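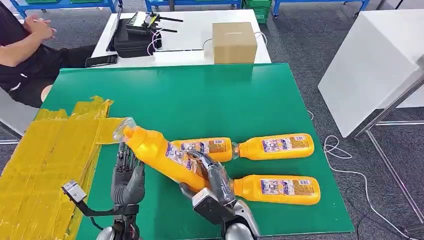 Glória Gouveia says to tell people up front that you go home with tape on your sleeves and that the bench gets inside your head a little, so that by the second week you're straightening the bottles in your own fridge. She wanted that in the ad, so it's in the ad!

Jobs > Packing and Bench Work > Seasonal

458 shares · 10 comments

Bench packers wanted for the juice line at Brundden

We're filling places at the packing benches for the coming season, and we'd love to hear from people who like working with their hands, like a table with everything in its place, and don't mind orange juice (looking at it, mostly, though there's a staff shelf in the break room and it gets restocked every morning).

Brundden packs for small drink makers who don't have room to do it themselves. The bottles come to us filled, capped and labeled. Our part is everything between that and the truck: checking each bottle, turning it label-out, grouping it with the right neighbors, boxing, taping, stacking. The juice you'll see most is the Plevasent orange, in the small bottle with the clear cap, and from March on we also pack the Temia gift sets, which are mixed and a bit fussier and, in our opinion, a lot more fun.

What the work is like

You work at a table with a green mat on it. The mat keeps the bottles from skating around and is kind to the labels, and after a while you'll find you judge distances by it. Boxes get built and taped at one end, bottles come in at the other, and the middle is yours to arrange however suits you. Left-handers set up the other way round and we don't make a thing of it.

A normal start goes like this. You come in at 7:30, pick up your tray of bottles and lay them down on their sides on the mat. You roll each one under your palm and look at the label all the way around. Is the edge lifting? Is there a wrinkle across the small print? Is the cap seated straight? Anything you're unsure of gets stood up at the back of the table, where whoever is checking can see it without asking. Everything you're happy with goes into the box, caps all facing the same way.

It sounds simple, and for the first hour it is. Then you get to the part we enjoy teaching, the rhythm of it – picking up with one hand while the other one is already turning, catching the neck lightly and the body firmly, never squeezing near the cap. People who cook tend to get it fast. So do people who have folded a lot of baby clothes, for some reason.

Taping is its own skill. We use wide yellow tape and we use plenty of it, in overlapping strips, and beginners always get a few ragged ends sticking out. That's fine. We would much rather have an ugly box that holds than a pretty one that opens on the loading dock. You'll have a practice block to tape over as often as you want until your strips go down flat, and most people are still going back to it in their third week.

Things we're hoping for

You can sit or stand at a bench for a couple of hours between breaks. There are seats at every table and you can switch back and forth all you like.

You notice small differences. A label that has gone on slightly crooked should bother you.

You can lift a full box of juice to waist height, or you'll tell us you can't and we'll put you on a table where the runner does the lifting. Both are okay with us, and the pay is the same.

You can get here by 7:30 in the morning, or by 1:15 for the afternoon half shift.

You're decent company. The benches are close together and people talk all day. If you like quiet, the two tables by the window have a quieter crowd, and you can ask for one.

English is the language on the boxes and the packing sheets. At the tables you'll hear plenty of Portuguese too, and someone will always translate the joke.

Pay and hours

Full bench shifts pay $629 a week, paid every week, and the season runs 10 weeks with a good chance of more if you want it. Half shifts are paid at the same hourly rate. Training days are paid in full from the first minute, including the walk around the building. Breaks are paid. Lunch is not paid but it is forty-five minutes long and there's a real kitchen with a real stove, and if you're near Hélder Patrício's table at noon you will probably be handed soup.

We provide aprons and gloves. Gloves are optional on the dry benches, and plenty of people find they feel the label edges better with bare fingers. Please wear shoes that close at the toe and sleeves that don't dangle.

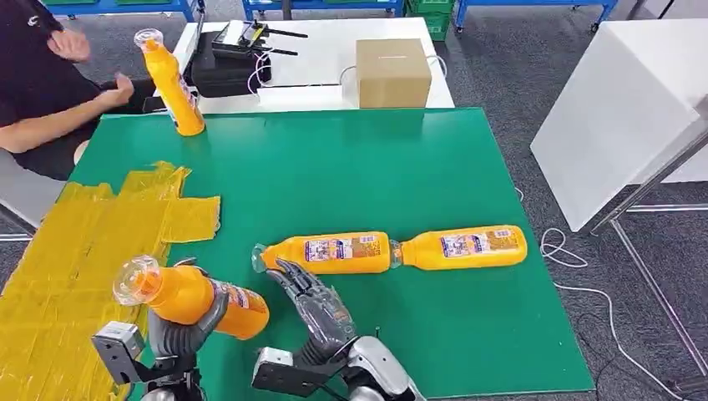
What happens if I drop a bottle?

You pick it up, stand it at the back of the table for checking, and carry on. It doesn't come out of your pay and it doesn't go on any kind of record. Bottles get dropped every day, and if one splits we have mops, towels and a floor drain.

How we train

Your first two days are at a training table with one other new starter. You'll handle full bottles from the beginning, as empties teach your hands the wrong weight. Day one is mostly picking up and setting down: upright to flat, flat to upright, two end to end, then a row. You'll learn to hold a bottle at a slant so the light runs along the label and shows up any bubbles. Day two is boxes and tape, plus the packing sheet, which looks alarming the first time and is really a grid with the product name down one side.

From day three you join a regular table. Somebody will be sitting across from you who has done at least one full season, and their whole job that week includes answering your questions. Ask the same one five times if you need to. We've all done it with the Temia sets, where the order of the bottles changes with the box size and there's no pretending it's logical.

After the first full week we sit down with you for a quarter of an hour and ask what's bothering you. Chair height comes up a lot, so does the radio. Last season two people asked for a lower shelf for the finished boxes, and now every table has one.

A bit about the building

We're at 148 Frade Street, around the side, through the green door and not the loading gate. Bike racks are under the awning. The parking lot fills up before 7:15, but you can leave a car along the fence on the far side and no one will bother you. The packing room is upstairs and there's an elevator. It's bright up there, warm in the afternoons, and the windows open (we fought for that). If you use a wheelchair or need a table at a different height, tell us when you write and we'll have it set before you come in.

You'll see a fair amount of clutter on the side tables: boxes waiting to be used, cables, somebody's case. Part of every shift is the last ten minutes of tidying, when mats get wiped, stray tape gets peeled off and thrown out, and the next tray is set ready. Some people love this part best and they're welcome to do mine as well.

How to apply

Write to us at the Frade Street address or drop a note in the box by the green door. No resume needed. A few lines will do: your name, how to reach you, which shift you'd like, and whether there are dates you can't work. If you've packed, picked, sorted, shelved or stocked anything before, mention it, paid or not. A school bake sale counts, and so does moving house with four kids.

We'll call you to arrange a visit, and the visit is the interview. You'll come up to the packing room, meet a table or two, and spend half an hour trying the work yourself on a small batch. Bring reading glasses if you use them – the label print is tiny. There's coffee before and juice after.

If you've worked a season with us already, you don't need to do any of that. Tell Hélder which table you want and whether you're bringing the same cushion.

Friends can apply together and we'll try to put you on the same shift, though not at the same table for the first week. Students are welcome, retired people are very welcome, and anyone coming back to work after a long break should know that a good part of our current crew started here exactly that way.

Notes are read every afternoon after the 3:30 truck leaves, and we reply to all of them. Places are filled as people come in to visit, so write soon, and if the morning tables are full by the time we reach you we'll offer you an afternoon.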